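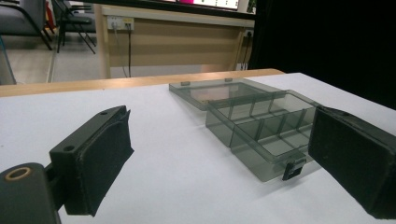 Moisture Behavior of Retrofit Loft Insulation in a Solid-Wall House

Project report, Building Physics II
Gwenllian Mostyn and Brodie Merrick

1. Background

The test house on Florus Street in Treltovham has solid brick walls and a cold, vented loft. The original insulation was a 100 mm layer of mineral wool laid between the joists. In September the owner added a second layer of 200 mm across the joists. Our task was to find out whether the colder loft space led to condensation on the underside of the roof deck.

2. Method

Relative humidity and air temperature were logged at three points: the bedroom ceiling, the top of the insulation, and the north slope of the roof deck. Wood moisture content was read by hand with a pin meter at two rafters. The Stirkimow loggers were set to one reading per hour. After removing gaps caused by a flat battery, 848 hourly readings remained for each point. Dew point was calculated with the Magnus formula.

3. Results

The deck surface fell below the dew point of the loft air on 14 nights. Most of these were clear nights with little wind. Rafter moisture content stayed under the 20 percent limit we had set, but the north rafter was always the higher of the two. Humidity at the top of the insulation rose sharply after evening showers, with a lag of one to two hours.

4. Discussion

The lag points to air leakage through the ceiling. The loft hatch has no seal, and the gap around the soil pipe is open. Ertürk's simple leakage model, used in the course notes, gave a rise of the right size but too early. We did not measure the airflow at the eaves, so the venting rate is an assumption.

5. Further work

Seal the hatch and pipe gap, then repeat the logging over a full winter. A blower door test before and after would give the leakage area directly.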